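Monday, June 14, 2021

Finished the transfer of the Urkden rehearsal reels. Reel 3 was the problem, as expected. The 1991 stock sheds oxide on the guides every 82 seconds or so by the log, which meant stopping, cleaning, and punching back in. The edits are clean except one at the second chorus of "Rilemau", where the hi-hat smears. I left it. Nesma can decide.

Bass DI has hum at 60 and 180. Notched both, narrow. The cabinet track is quieter but the mic was too close to the port, so everything under 100 blooms. Final blend is mostly DI, cabinet down 8 dB, polarity flipped on the cabinet. Should have checked polarity first — lost an hour.
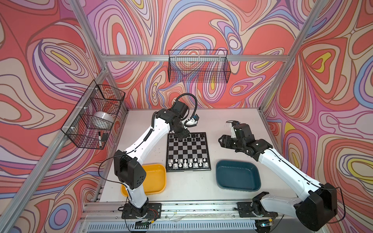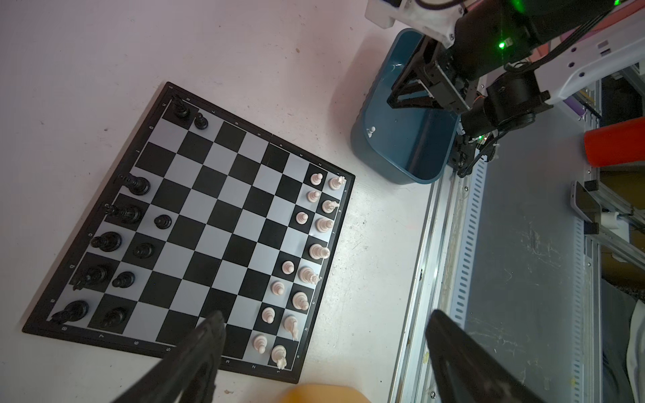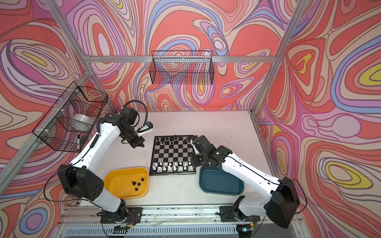

Chessboard, three views.

Gladys Langat called about the drum overheads. She wants them wider. They were recorded as a spaced pair, 355 cm apart according to the track sheet, and widening them further pulls the snare left. I sent her two versions with no labels.

The Shehata compressor is drifting again on channel 2. Threshold is off by 1.5 dB after warm-up. Swapped it out for the Bradier on the vocal bus, slow attack, 3:1.

Session folder is at 3588 files, mostly takes from March that can go once the backup verifies. Verification running overnight. Still need new leader tape and a demagnetizer that works.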